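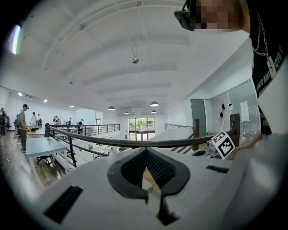
Inicio | Obras | Galería | Contacto

La planta alta del local Dilard

Esta galería reúne los rincones de la planta alta, que abrió en mayo después de 33 días de obra. El proyecto es de Kaja Kuusk y la carpintería, del taller Sepp. Quedan por subir las fotos de la planta baja y las del almacén.

Barandilla. Pasamanos de madera oscura sobre postes y balaustres de metal negro. Recorre el borde del altillo y gira en un poste también de madera. El taller la entregó en tramos y se montó en 4 días.

Techo. Bóveda blanca con vigas curvas del mismo color. Kuusk propuso dejarlas a la vista y Valdir Quintana, que lleva el local, estuvo de acuerdo desde la primera reunión.

Iluminación. Lámparas colgantes en forma de cúpula y focos empotrados en la parte más baja del techo. El encendido va por zonas y se maneja desde la entrada.

Climatización. El aparato de aire acondicionado va en alto, en la pared. El mantenimiento lo hace Brundent dos veces al año.

Para visitar la planta alta hay que pedir cita con Bimla Tripathi. Se sube en grupos pequeños, de lunes a viernes por la mañana.

Galerías recientes
Escaleras y pasamanos: taller Sepp
Oficinas Prolari, segunda fase
Casa de Dzintra Zariņš
Local Dilard: planos y presupuesto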